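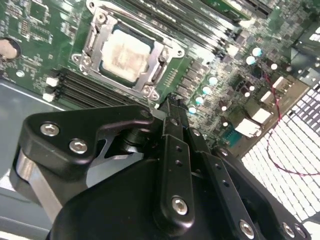
Tuesday, April. Rostami building, teaching lab.

Dry run of the bridging practical before the Jullow students come over. Started just after nine, packed up mid-afternoon. Notes mostly in the order things happened.

Background for anyone picking this up later: the Havmont bridging course used to do its first practical as a demonstration. Students watched, copied a table off the board and wrote it up. The write-ups came in nearly identical and were hard to mark, as everybody had the same numbers. The plan this semester is for them to take their own measurements in pairs, starting with the simple pendulum and then the cooling curve if time allows. Session is booked for 2 hours including the safety talk.

Pendulum

Set up one bench exactly as the draft sheet says and followed the sheet word for word, including the parts I knew were wrong.

Step one asks for "a suitable length of string". I cut a piece, tied it on, and the bob was nearly on the floor. A student will do the same and then cut it again, so we'd lose a lot of string. Changed to "cut a piece a little longer than the metre rule". The knot takes up more than you'd think.

Clamping is the weak point. The sheet has the string tied around the rod of the retort stand, and it creeps along as the pendulum swings. It also rolls slightly, so the pivot isn't where you measured from. Tried it between two flat bits of cork held in the clamp and that was much better. There's a bag of split corks in the drawer under the fume cupboard, left over from the old chemistry set. Enough for the class if nobody walks off with them.

The length instruction said "measure the pendulum". Measured it to the top of the bob, then to the bottom, then to the centre, and worked out g from each. Top of bob gives a low value, bottom gives a high one, as you'd expect. We want to leave that for them to find, but the sheet has to say where to measure from at least once or the tables can't be compared. Current wording: "Measure from the lower face of the cork to the centre of the bob. Explain in your discussion how you found the centre." Happy with that for now.

Timing. The draft had them time one swing and repeat it. I got quite a scatter doing it that way and I've done this plenty of times. Timing 20 swings and dividing settles it straight away. The question is whether to tell them. Decided to keep a short version of the bad method first, so they have something to compare, then move on to the long run. It costs a few minutes but gives them something to write about other than "human error", which I would like never to read again.

Note on counting: say "zero" when the stopwatch starts. Put this on the sheet in its own line. Starting on "one" gives one swing too few and a g that comes out too high, and it's a hard mistake to find afterwards from a table.

Also need a line about a full swing being there and back. The Jullow group last year had people counting each pass through the middle.

Start angle: draft says "small". I tried a silly one, well out towards the horizontal, and the period was clearly longer. Left "small" in but added a sketch of the bob held about a hand's width to one side. No protractors, they slow everything down and roll under the benches.

Stopwatches

The box has plenty in it but a lot of dead batteries. The ones that work have the lap button where you'd expect the stop button to be, and I hit it by mistake twice. Phones are allowed in Rostami as long as they stay off the wet benches, so I'll let them use phones. Need to check that with the lab rules on the door, which still say otherwise. The rules on the door are older than the benches.

Cooling curve

Half worked. Kettle is fine, thermometers fine, beakers fine. The trouble is the timing. With the beaker filled to the draft's level, the water is still too hot at the end of the session to show much of a curve, so students would be drawing something close to a straight line and calling it exponential. Less water cools faster. Tried the small beaker at roughly half full and the bend was obvious well before I'd finished my own coffee.

A lid makes a big difference, and so does a draught. The bench by the door cools quicker than the one next to the prep room. I don't want to fix that, it's a good thing for two pairs to notice when they compare, but the demonstrator has to know about it so they don't tell somebody their thermometer is broken.

Stirring: sheet says "stir gently". Without it the reading near the top is different from the one near the bottom. Added "stir before each reading, not during". They mustn't stir with the thermometer. That's in bold on the old sheet and should be in bold on the new one.

Hot water carrying is my main worry. Draft has each pair going to the kettle. With a full room that's a queue of people walking back past each other with boiling water. Changed so the demonstrator pours at the bench from the jug. Risk assessment needs amending to match — haven't done it yet.

Kits

Made up 6 kits in the blue tubs. Each has the string, bob, corks, metre rule (sticking out the top, can't be helped), small beaker, thermometer in its case, and a laminated card with the contents. Stands and clamps live on the bench and don't go in the tub. I'll make the rest after the first session, when I know what's missing from the card.

One bob has a loose hook. Put aside, needs glue and a day to set.

Labels: masking tape came off the tubs last time they were stacked in the cold store, so I've written directly on the lids in paint pen.

Write-up and marking

The write-up limit on the draft was 2,000 words, copied over from the second-year course. Too long for a first practical. People will pad it with the history of Galileo. On the other hand the bridging course is meant to get them used to writing at length, and the essay skills people were keen on keeping the number the same across subjects. Left it in for now with a note that the table, graph and working don't count and that nobody loses marks for coming in well short. Want to revisit after the first batch.

Submission is through Terneo. Tested it with a dummy report. It accepts a PDF without complaint. It accepts a photo of a handwritten page as well, but turns it sideways and there is no way to rotate it from the marking side. Asked the helpdesk, waiting. In the meantime, tell students to scan to PDF in the library. The library scanner is free with a student card and the Jullow students all have cards now.

Terneo also locks the due time at midnight on whichever day you pick. The last bus back to Jullow goes in the early evening and a lot of them do their uploading on the bus or just after. Midnight is fine for that. What isn't fine is that the reminder goes out only an hour before. Set up a second reminder by hand.

Marking guide: went through it with a red pen. The draft gave marks for getting g close to the accepted value. Took that out. A pair who get an odd value and can say which way their length measurement would push it should do better than a pair who got the right answer and can't say anything. Moved those marks to the discussion. The graph keeps its marks but now they're split between axes and line, as it was all-or-nothing before and the tutors were each interpreting it differently.

One thing I'm not settled on is whether pairs hand in one report or one each. Shared data with separate write-ups is the fairest, but it doubles the marking. The course outline says "individual assessment", so it may already be decided for us. Need to read the outline properly.

Timings from today

I did the pendulum part at a deliberately slow pace, reading each line aloud, and still finished with a fair bit of the session to spare. That's one person who knows the room, so allow a lot more. I think a pair who have never used a retort stand will fill most of the time on the pendulum alone, and the cooling curve becomes the extra. Reworded the sheet so part B is marked "if your demonstrator asks you to start it". That way a slow pair hasn't failed to finish anything.

Safety talk should be kept short. Last year's went on through fire assembly points for the whole of the Havmont site. They need the one outside Rostami.

To do

Amend risk assessment for pouring at the bench.
Glue bob.
Batteries, or give up on the stopwatches.
Ask about phone rule on the door sign.
Check outline for individual vs pair reports.
Print sheets once the cork wording is agreed. Single-sided, they write on the backs.
Book the room again for a second run with somebody who hasn't seen the sheet. One of the library front desk staff offered and would be ideal.
Find out whether the Jullow minibus can drop at the Rostami side door. The main entrance is a long way round with the roadworks.

Later, same day: helpdesk answered about the sideways photos. Known problem, no date for a fix. PDF only, then. Added to the sheet under "Handing in".

Cork drawer relocked, key back on the hook in the prep room.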